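4.2 The cleared surface and its edges
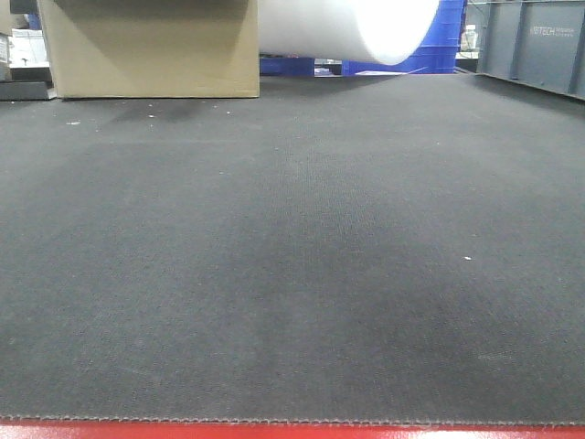 Figure 3. Work mat at the Lisside packing room, middle cleared, cardboard box at the far side.

Ask a packer what a clear bench looks like and you will get a confident answer. Ask two and you will get an argument. Our coding scheme, drafted in January by people who had never packed anything for a living, defined "clear" as a surface with no objects on its central area. By that rule the grey mat in Figure 3 passes with full marks. Arif Entili, our second coder, pointed to the white specks scattered on the fabric and wanted it failed. Marwa Naciri, the third, felt that anyone who failed a mat over specks should be made to visit her garage.

We kept the rule and added a separate code for debris. Of the 2461 surface records gathered at Lisside and Stamdale, 1788 were coded clear in the middle, and most of those still had something standing along the far side. The box in the figure is typical. Packers at both sites described the back of the mat as "not really the bench", a neighbourhood with its own bylaws where a box could stay put without counting as clutter. Tidying, in this sense, was largely a matter of moving things backward.

Wear was coded too, with less quarrelling. A frayed near edge, like the one along the front of the mat in Figure 3, was recorded as present or absent. We had begun with a five-point fraying scale, which Tetteh Ankrah used faithfully for an afternoon and then asked us, politely, to reconsider. Darker patches on the fabric were noted but left out of the analysis, as the coders could not agree where a patch stopped and the mat began.

Shelving behind the bench fell outside the scheme altogether. Several of the 36 packers interviewed thought this was a mistake, and said the state of the shelves told you more about the shift than the bench ever would. We take up their complaint in Section 5.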